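Covering and marking a work table with paper and tape

A paper cover protects the surface and gives you a layout grid for sorting bowls, fruit and cookware. Brown kraft paper takes tape well and shows crumbs clearly.

Clear the area first. Roll the paper out with the curl facing down, smooth it from the center and tape the outer edges. Leave it for 20 minutes before marking any lines.

Choose a cell size from your bowls. A deep bowl should fit inside one square. Wide, shallow bowls can cross a line – allow them two cells when planning. 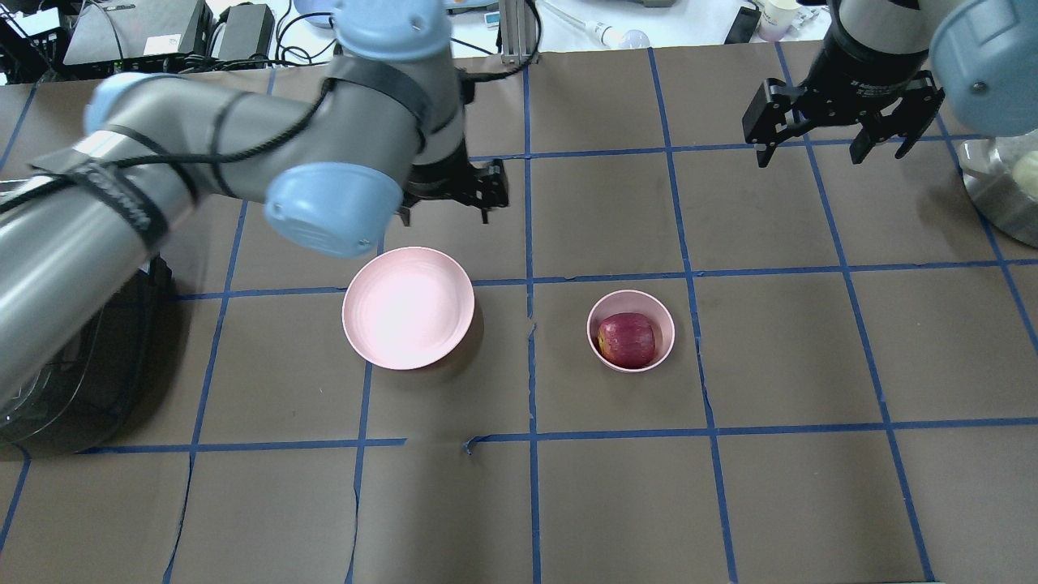
Small bowl with apple inside one square; the wide bowl crosses a tape line.

Mark both edges every 11 inches and run blue tape between matching marks. Hold the strip taut and lower it in one pass. Tape laid under uneven tension comes out wavy. Lift a bad section slowly, at a low angle, and replace only that piece.

Keep one type of item per bowl. Pots with side handles need clearance on both sides, so measure across the handles, not the rim. Place a steamer insert in its pot before assigning the cell.

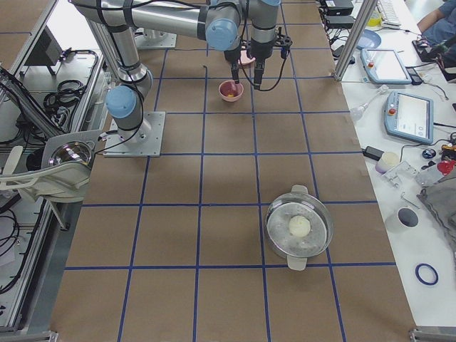
Page last changed: April, 11 a.m. | Grisinora Workshop Notes, no. 967

A clear glass pot lets you check the insert without lifting anything out. Put taller pieces toward the near side only if they do not block the reach to smaller bowls behind them.

Replace the paper when it tears or stains. Remove the tape first, then fold the sheet inward from all four edges.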